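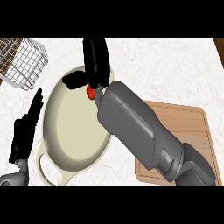 Reviews > Kitchen > Benchtop care

Search reviews Go

Laveo Stone Sealing Kit: a marble owner's review

12/11/19 by Uchenna Odukoya

I've been putting off sealing my kitchen benchtop for the better part of a year, and what finally got me moving was a wedge of lemon left sitting on it overnight. Dull little crescent, right beside the sink, and no amount of wiping shifted it. I love marble to bits, don't get me wrong. White stone with that faint grey and reddish-brown veining, a pan and a wire basket and a timber board lying across it, and I'm gone, I'd live there. But it's soft and it drinks things, and anyone who cooks with turmeric as much as I do needs a decent sealer.

So I bought the Laveo kit. It comes in a flat box with a 485 mL bottle of sealer, a smaller bottle of cleaner, a foam applicator, two microfibre cloths and a folded sheet of instructions in type so tiny I ended up taking a photo on my phone and zooming in. There are gloves as well, but they're enormous. I used my own.

First job is the cleaner. You spray it on, leave it a few minutes, wipe it off and let everything dry properly. The sheet says overnight is best and I did as I was told, which meant the toaster, the kettle and the fruit bowl all spent a night on the dining table (the kids thought we were moving). The cleaner is good! It lifted a brownish ring I'd assumed was part of the stone. It has almost no smell either, just a bit like a swimming pool change room for the first minute.

The sealer itself goes on with the foam pad in overlapping strokes. It's thin as water and runs straight for the edge, so tape a tea towel under the lip before you start. I didn't, and I had drips down the cupboard doors – they came off with a damp cloth, but I was swearing. After ten minutes you buff off whatever hasn't soaked in, and you need to be quick about it. I got distracted by a phone call and one patch near the stove went tacky and streaky. A bit of fresh sealer on the cloth loosened it and I could buff it back, though my arm was aching by then.

Two coats, then keep it dry for 8 hours. I had takeaway that night, no regrets.

Does it work? For water and oil, yes. I put a spoonful of olive oil on an offcut I'd treated at the same time and another on a bare one. The bare one had a dark spot by the time I'd finished my cuppa and the sealed one wiped clean. Beetroot was fine after half an hour, and so was coffee. Turmeric left the faintest yellow shadow, which faded over the following week near the window.

For lemon, no. Acid etches the surface and a penetrating sealer won't stop that, whatever the box hints at. My crescent is still there and I did manage to add a tiny one testing vinegar on the offcut. The box says "complete everyday protection", and I'd like a word with whoever wrote it. If etching is your main worry, talk to a stonemason about a hone and a topical coating. The quote I had from Nambiar in April was $1,035 for the full bench including the splashback, and that's what sent me off to the hardware shop in the first place.

I've also used the Edau sealer, on the bathroom vanity in our old place. It's thicker and easier to control, so no drips, but the smell hung about for days and it left the stone looking slightly darker. The Laveo hasn't changed the colour of mine at all, and with white marble I'd put up with a lot of dripping for that.

A few gripes. The foam applicator started shedding crumbs halfway through the second coat and I was picking them off with tweezers. The cap on the big bottle doesn't click, so store it upright. And the refill costs nearly as much as the whole kit, so you may as well buy the kit again and have the extra cloths.

I've got a bit under half the bottle left and I'm going to do the laundry windowsill with it, then the little Wilenia side table in the hall if I can get the candle wax off first.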